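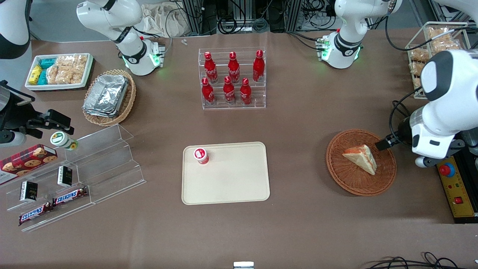

**What is the Rullon trial binder for?**

It holds the exhibits for a hearing or a short trial in one book that lies flat on the witness stand, so the judge, the witness and both lawyers can all get to the same page quickly.

## Rullon Trial Binder

If you've ever watched a witness wrestle with a three-ring binder while the judge waits, you already know why we got so excited about this one. The rings don't line up, page four of the lease tears loose, and the whole room sits there listening to paper. The Rullon is our answer to that, and we use it in our own mock hearings every chance we get!

The spine is the part we love most. It's a wide flat-back hinge that lets the covers drop all the way open, so a witness can turn pages with one hand and the book stays where it is. The rings are D-shaped and mounted to the back cover — a full book keeps its pages square instead of fanning out along the curve. They close with a low click that won't make the court reporter look up.

### What comes in the box

- One Rullon binder, letter size, holding up to 262 sheets of ordinary copy paper
- One set of 19 numbered exhibit tabs, with blank ones behind them for late additions
- A printable exhibit list with columns for offered, admitted and objection
- Two spine inserts, one plain and one ruled for the case name and number
- A clear pocket inside the front cover for the witness list

The tabs come from Shakya, our paper line. They're coated on both sides of the ear and they take a pen well. Numbered tabs are standard. Lettered tabs are a separate order, and many courts want one side to use numbers and the other to use letters, so please read your local rules or call the clerk before you buy a stack of either.

### Sizes and colors

The standard Rullon is the one most people want. There's also a Rullon Slim for motion hearings, with the same hinge and a narrower spine. Small family law and landlord-tenant practices seem to like the Slim a lot (it fits in a regular shoulder bag, hooray).

Colors are black, dark blue, gray and dark green. We suggest picking a color for each role and sticking with it: one for the bench, one for the witness, one for the other side, one for your own table. Once your office gets used to it you can grab the right book without reading the spine. Our own habit is gray for the bench and green for the witness, and please don't ask us how that started.

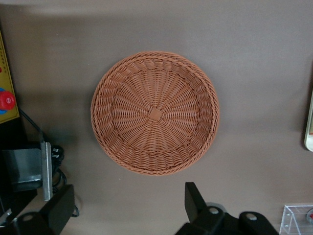 *Round woven basket, viewed from overhead.*

### Putting a book together

Start with the exhibit list, even if it's rough. Fill in the numbers you're sure of and leave gaps where you expect something to come in later. Then print, punch and drop each exhibit behind its tab. Punch with a heavy-duty punch if you can get to one. Hand punches drift after a few sheets, and crooked holes are the most common reason a page hangs up on the rings.

Number the pages inside each exhibit too. "Exhibit 7, page 3" gets everyone to the same spot right away, and it reads much better in a transcript than "the third page, no, the one after that." Bottom right corner works well because the rings never cover it.

Build your own copy first and check it against the list from front to back. Make the other copies from that one. If you swap a page the night before, swap it in every book and write the change on the list inside the front cover.

Photos deserve a sheet protector, and so does anything on thin receipt paper. Sheet protectors are wider than the standard tabs, though, and they will hide the ears. The extended Shakya tabs solve this. We sell them in the same number runs.

### From people who use it

> "I took four of these into a custody hearing and the judge kept hers open beside her the whole morning. The hinge is wonderful. I'd like a pen loop, if you're taking requests."
> — Vandana Negi

We are taking requests, and the pen loop has been passed along!

Girish Shukla wrote to us in April to ask whether the spine inserts can be run through a laser printer. They can, as long as you use the manual feed tray and send them through one at a time. He also caught that our template was set a hair too narrow, which we've fixed. If you downloaded it before 22nd May, please get the new one. Thank you, Girish.

### Works with the rest of the line

The **Clatar case box** holds eight Rullon binders standing up, with a hand grip at each end. The lid lifts off completely and slides under the box, which is handy at a counsel table where there's never enough room.

The **Plesus tab labels** are for offices that pre-mark exhibits. They peel cleanly and can be moved if an exhibit gets renumbered. Use the small size on documents and the large size on photos and folders.

### Care and small repairs

Wipe the covers with a damp cloth. Skip alcohol wipes, which dull the finish over time. If the rings ever stop meeting, don't squeeze them by hand — open and close them with the levers at both ends, and if they still gap, write to us for a replacement ring set. It goes in with four screws and an ordinary screwdriver.

Please don't store a packed binder lying on its face for months at a time. Stand it up, or lay it on its back cover with nothing heavy on top.

### Ordering

Binders are sold singly or in trial packs of eight, in one color or mixed. Packs come with matching spine inserts and a full tab set for each book. Legal-size binders are made to order and take longer, so let us know your hearing date in the notes and we'll tell you plainly if we can't make it.

Unused binders and sealed tab sets can be returned. Opened tab sets can't, but if a tab is misprinted or missing we'll mail you that tab at no charge.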